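Ovent Sound Archive – Equipment and Transfer Group
Minutes of the meeting held on 28/09/2020

Present: Hywel Edwards (chair), Arnel Talavera (minutes), four other members
Apologies: one received

1. Minutes of the last meeting
Agreed as written. The item on shelf labels was closed.

2. Tape machines
Arnel reported on the two quarter-inch machines. Machine A is in regular use and was aligned earlier in the month. Playback level on the right channel was low at the start of the alignment and is now within tolerance. Machine B still has uneven take-up tension and should not be used for acetate tape. The brake bands have been changed and made no difference, so the take-up motor is the next thing to check.

The group talked about whether to send Machine B to Frota for service or keep working on it in house. Frota's bench time is booked for the next 11 weeks. Agreed to keep working on it and look at it again at the next meeting.

Action: Arnel to test the take-up motor and write up the readings.

3. Heads
The spare playback head bought for Machine A has arrived and been logged. Hywel asked that it stay in its sealed bag until the current head is measured for wear. The current head was last relapped before the machine came to Ovent, and there is no paperwork for that work.

Action: Hywel to ask the previous owner for service records. 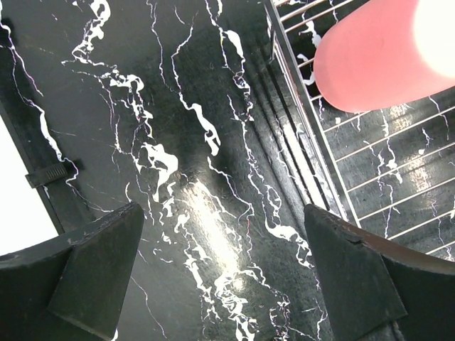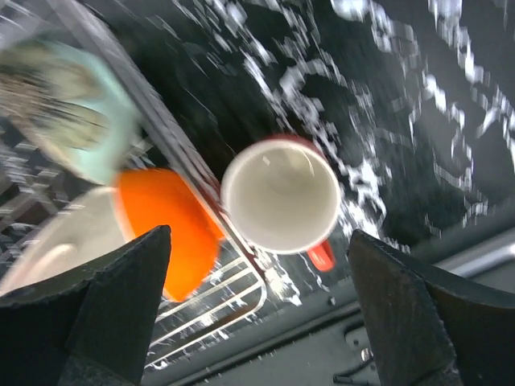 Top: black surface with white veining. Bottom: mug and orange bowl.

4. Transfer progress
The catalog now lists 2,951 reels. The Gelitley radio collection is the current priority. Nine reels from it showed sticky shed and have been set aside for baking. The rest of the first shelf played without trouble, apart from a few failed splices that were remade before transfer.

There was a question about file format. Transfers will stay at 96 kHz, 24-bit, with no noise reduction on the master copy. Listening copies can be cleaned up if the person asking for them wants that.

It was noted that some boxes in the Gelitley collection give the speed as 7.5 ips when the tape was recorded at 15. Operators should check by ear before starting a transfer and correct the catalog entry – not the box.

Action: Arnel to add a "speed checked" field to the catalog.

5. Supplies and budget
$2,000 remains in the equipment line for this year. Approved from it: splicing tape, leader tape, empty metal reels and head cleaning fluid. A new calibration tape was also discussed. The one in use has been played many times and its top end can no longer be trusted. Two members wanted to buy now, and one wanted to wait for the Machine B decision. Agreed to get a quote from Nustlow first.

Action: Hywel to request the quote, full track, 15 ips.

6. Other business
The demagnetizer is to be kept on the far bench, away from recorded tape. It was found next to the Gelitley boxes twice in September.

The sign-out sheet for the portable recorder is full. A new one has been printed.

7. Next meeting
Date to be set by email. Machine B and the calibration tape quote carry over.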